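Buklow teleop demos, bench set

README, last touched October 13, 2024. Written fast, will clean up later.

What this is. Demonstrations recorded by a person driving the arm by remote control, bench at Kawaguchi. 40 demos total, 2 operators (Shota Fujimoto and me, Iulian Jitaru). Work is around a bracket bolted to an optical breadboard, with white cables running over the board. Wrist camera plus joint states plus gripper command. No force data, sensor was out in May and never went back on.

Leader arm is the old Rernari one, follower runs Memen for control. If you only have the newer Memen build the logs still load, but the gripper channel comes out flipped (open = 1). Flip it back before training or you'll get a policy that lets go of everything.
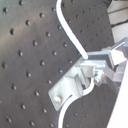 COLLECTION NOTES

Operator sits to the side of the bench and drives from the leader arm, wrist view on a monitor. No scripted waypoints. Told to go slow near the cables and not to fix small mistakes by backing all the way out - just correct and keep going. We want the corrections in the data.

Metal parts are bare and bright, board is dark gray. Auto exposure made a mess of this in the first batch so exposure is locked for everything here. You will still get near-white faces on the fixture parts at some angles. Left as is. If you normalize per image, check what happens to the board, it tends to go flat and the holes fade out.

The hole grid is handy for eyeballing motion between two frames but don't use it as a marker. It repeats. One of us tried, lost an afternoon.

Shota drove demos 1 to 28, I drove the rest. His are smoother. Mine have more pauses. Operator name is in the metadata so you can split on it.

What counts as a demo: starts when the leader clutch is engaged, ends when the operator hits the pedal. Anything under 5 seconds got thrown out automatically, those were all misfires. Long idle stretches were NOT trimmed. Trim them yourself if your method cares, most do.
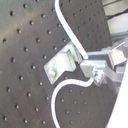 Also the cables. They are soft and they don't lie the same way twice, so don't expect the loop to match from one demo to the next even when the start pose is the same. We did not straighten anything between runs on purpose. A policy that memorizes one cable shape is no use to us, and holding out by demo wont catch it if you also shuffle frames. Hold out whole demos. We keep 12 back for testing, list is in heldout.txt.

Labels. Each demo has one outcome flag, filled in by the operator right after the run: ok, partial, fail. Partial is fuzzy. Shota used it for anything he had to correct more than once, I used it only if the end pose was off. Sorry. Treat ok vs the rest as the reliable split.

Known problems
Camera clock drifts against the joint log on long runs. Align on the clutch event, not on wall time.
Demo 17 has a gap in the joint states. Video is fine.
Camera mount got retightened after demo 31, so there are two calibration files. Use the right one, the differnce is small but you'll see it.

Not in here: kinesthetic demos (arm moved by hand). Separate folder, different rates, don't mix them in without resampling.

Use inside the Buklow project is fine without asking. Anyone else, write to Iulian first. Bugs go to Shota.

TODO
- second pass on the partial flags
- merge the two calibration files into one with a demo range
- resampling script for the by-hand set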